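Bedroom Storage, Room 3: Gallery

Nelldale, second floor, June. Notes by Loretta Yazzie.

This gallery covers the last of the bedrooms in the Nelldale set. The rooms in this building are close to square, with one window on the long wall and no built-in closet. Clothing, bedding and paper all have to be kept in freestanding pieces, and the bed ends up as the main work surface on any day when things are being sorted.

The working rules were the same as for the first two rooms. Nothing new was bought until the existing boxes had been emptied and wiped out. Furniture stayed where it was unless it blocked the window or the door. Sorting started at 8 in the morning on Saturday and went one category at a time: clothes, then bedding, then paper, then small items. Mixing categories is what slowed down Room 2, where Régis Delaunay and I had receipts under sweaters by noon.

A few terms used on this page:

Stack: closed boxes with lids, one on top of another, against a wall or in a corner. Heaviest at the bottom. The box opened most often goes on top.

Open basket: no lid, kept at floor level or on a cabinet. Used for things that move every day.

Rack: an upright frame with shelves. Load the bottom shelf first.

Landing spot: the place where sorted items wait before they are put away. In all three rooms this is the bed.

Measurements: the shelf depth we plan for is 60 cm. Anything deeper gets a second row at the back, and the second row is forgotten. Boxes are loaded to the rim and no higher, so that the lid sits flat and the box above it doesn't rock. Labels go on the short side, facing out. Killian Hervieu prefers them on the lid, which works for a single box and fails for a stack.

Paper is handled last and in one pass. Keep, scan or recycle. Flat sheets go into a folder the same day. A loose pile that is moved to a shelf "for now" has not been sorted.

Bedding is folded to the width of the box it goes into. Pillows in regular use stay at the headboard.

The picture is large and may load slowly on a phone.
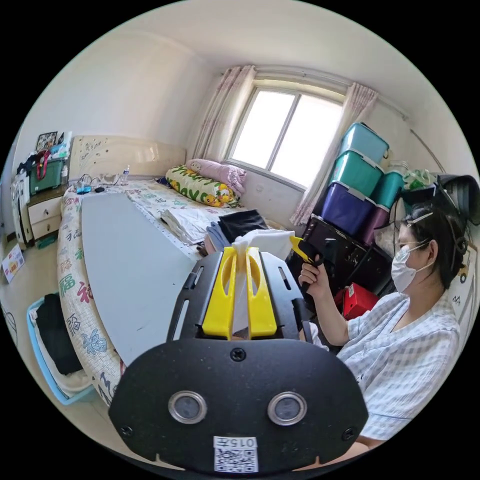

How many boxes can go in one corner stack?

Four is a practical limit for lidded plastic boxes of the same footprint. With five, the bottom one is hard to reach and the top one is above shoulder height for most people. If more space is needed, start a second stack.

Corner stack, with bin and shelving. Four plastic boxes, light blue at the top and dark plum at the bottom, with teal and purple between them. A teal bin stands beside the stack, and a black shelving unit is below.

Bed as landing spot. Papers in one pile, folded items set down on the quilt. The light blue basket at the side holds dark folded clothes.

Bedside cabinet. Two drawers, with a green basket on top. Small items belong in the basket so that the top can be cleared in one move for dusting.

Corrections to the room numbers can go to Natanael Holanda, who keeps the floor plan.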